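About us

Clollum is a small company which teaches robots to do household work. We do not write the movements on a computer. A person makes the movement first, with the hands, and the robot learns from many repetitions of it.

We began with two desks in a former print shop on Pichler Street, and with one question: why can a robot weld a car door but not clear a kitchen table? Today we are 14 people. Half of us work on software and half of us work on demonstrations, and every new colleague in the software team must spend the first month demonstrating. We keep this rule also for the people who say they have no time for it.

How we work

There are two ways to show a task. For the first one, the demonstrator holds a gripper in each hand and does the task directly, at the table. The grippers carry a camera, so the robot later learns from the same view that the hand had. For the second way, the demonstrator sits at a desk and moves a real robot by remote control. We call this second system Stimell. It is slower, and the person needs more training, but it is the right choice when the weight of the arm matters, for example for opening a heavy drawer.

Most of our tasks are shown by hand. A good demonstrator can learn the grippers in one afternoon. To become calm with them takes longer. In the beginning everybody closes the fingers too early and pulls back too fast, and the robot would learn these habits too. We watch each recording before it goes into the collection, and when we are in doubt, we record again.

Our collection of home tasks has the name Hernenow. It holds 2,180 demonstrations at the moment. When we passed 2,000 in July we had cake in the workshop, and then we removed 200 old recordings that did not meet our present rules. It took us until now to pass that number again.

Real homes

We prefer to record in homes where people live. In a laboratory the table is clean, the light is always the same and each object has its place. In a home there are magnets on the refrigerator, a charger cable on a notebook, and mandarin oranges beside a hair clip.

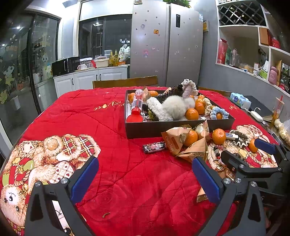 Small and soft things are the difficult ones. A scrunchie changes its form when the fingers close, and an orange rolls away if it is touched from the wrong side. For this reason we ask the demonstrators to use the objects of the house and not to bring their own, and to change the positions between two recordings.

Before each visit we agree with the family which rooms we may enter and what must not be recorded. They can look at the recordings afterwards and ask us to delete any of them, without giving a reason.

Work with us

We look for demonstrators with patient hands - experience with robots is not necessary. We also look for households which would open their kitchen to us for a morning. Please write to us through the contact page and tell us which town you live in. We answer every message, usually in the same week.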